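4.2 Sorting the sweepings: what counts as rubbish on a tabletop

We come now to the part of the study that gave us the most pleasure to run and, it must be said, the most trouble to write up. The earlier sections dealt with whole rooms, where a person with a broom can take a long view of things and leave the awkward corners until the end. A tabletop is a smaller and fussier place. Crumbs sit close to things one wishes to keep, the edges are near at hand, and a careless stroke sends half the mess over the side and on to the floor, where it becomes somebody else's job. When Elibariki Muriithi first suggested that we give the table a section of its own, the rest of us thought it would fill a paragraph. It has since outgrown two of the chapters it was meant to sit beside.

The written accounts from the households, 400 in all, are our main source here. We asked each household to keep a short diary of how the table was cleared after meals, after children's crafts and after any small repair done at home, and to write in whatever manner came naturally. Some people wrote a line and some wrote a page, and one retired couple sent us a splendid bundle with the menus tucked in. From these diaries we took 3,411 separate mentions of something being wiped, swept, picked up or thrown away, and Gaspard Cordier read every one of them twice, the second time with the first set of notes put away in a drawer.

What struck us straight away was how seldom people spoke of rubbish as one thing. They wrote of "bits" and "the dry stuff", of "what the cat might eat" and "what will blow about". Food was kept apart from everything else in most diaries, even where it was all bound for the same bin, and the habit seemed to be an old one, learnt from a parent and never much examined. Several writers told us that they picked up the larger pieces of food by hand before they would let a brush anywhere near them, out of a dislike of crumbs and grease in the bristles. Others did quite the reverse and swept the lot together, on the grounds that a brush can be washed and that life is short.

We looked at this more closely during the table sessions in September, held in the long room at Trorholm. The layout was kept plain so that the pieces themselves would be the main thing to deal with. A brown mat marked out the working area on a white table, and a receptacle stood at either side with a black bag over it, so that anything gathered from the middle had two possible homes. The pieces were of two sorts. There were scraps of yellow sponge, torn or cut into different shapes, and there were snack-like pieces chosen to differ from one another as much as possible in shape and surface. The tools were an ordinary small brush and a dustpan of the kind found under most kitchen sinks. Figure 6 shows the arrangement.
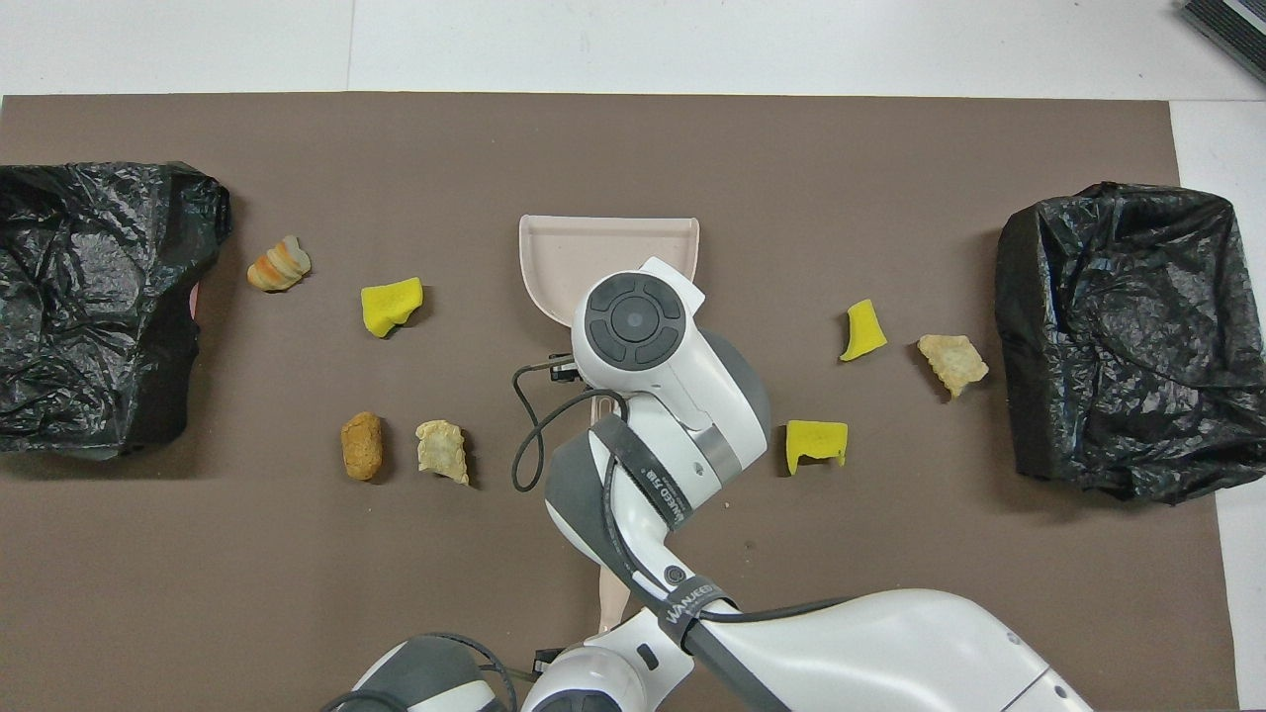
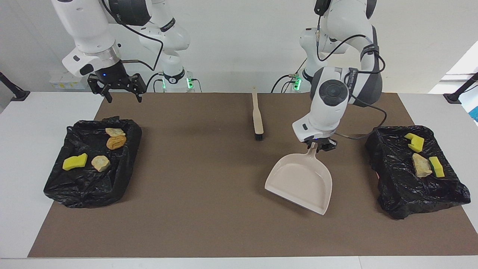 Figure 6. The tabletop layout used in the sorting sessions, in two views. Upper: sponge and snack pieces on the mat, with the dustpan between the two black bags. Lower: the dustpan tilted towards the mat, with the brush lying behind it.

The choice of two bags was argued over for longer than we like to admit. With a single bag the task is one of clearing, and a good many of the diary habits simply vanish, as there is nothing left to decide. With two, every piece has to be thought about, if only for a moment, and the order in which the pieces are taken begins to matter a great deal. Muriithi would have liked a third bag for doubtful cases, and we still think there is something in that, for the diaries are full of doubtful cases. A stale biscuit is food to one household and plain litter to the next, and we found no sensible way of settling the matter on their behalf.

Sponge deserves a word too. We picked it because it turned up in the diaries more often than we had expected, usually as the corner of an old washing-up sponge that had crumbled away in use, and because it behaves quite unlike food under a brush. It is light and springy and will hop over the lip of a dustpan if pushed too briskly. People who complained of this in their diaries mostly had the same remedy, which was to hold the pan still and a little tilted, with its lip pressed flat to the table, and bring the pieces up to it slowly in short strokes. Those who chased the pieces about with the pan tended to write longer entries, and crosser ones.

Of the households that described using a dustpan on a table at all, 75 said that they kept a separate one for the purpose, and they were rather firm about it. A pan that has been on the floor is not wanted near the bread. We had not asked about this, and it was only in the second reading that Cordier noticed how often it came up, generally in brackets or added at the bottom of the page as though it went without saying. We return to the question of separate tools in section 4.3, where the Ivura households, who share a kitchen between several families, give a rather different picture of whose brush is whose and where it ought to hang.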